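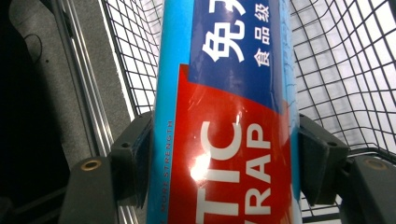 About Nurnby

2026-03-07, by the Nurnby team

Nurnby is a small company which teaches gripper tools to pick groceries and put them in a cart. Our office and test room are in Trarkis. We work mostly with ordinary products from the shelf, such as a roll of plastic wrap with a glossy printed label.

What went wrong in June

We want new customers to read this part before the rest. In June our gripper Cillia had a fault in the force limit. After a restart, the limit went back to the factory value and the screen still showed our own value. We ran 154 picks in this condition. Many boxes were crushed, and one colleague had a finger pinched between the pads. The finger was bruised and healed well, but we consider this a serious accident.

We stopped all work for two weeks. The cause was one line in the start file, which we had tested only with the power already on.

What we do now

The force is measured with a separate gauge after each restart. No hand goes near the pads before the gauge is read. Round and smooth packages are tested first, as they slip most easily and tempt a person to raise the force. Since the repair we have made 577 picks with the gauge log attached, and customers may ask for the log.

The new finger pads are made for us by the Papadakis workshop, also in Trarkis.

We use cookies to remember your language and to count visits. Accept / Settings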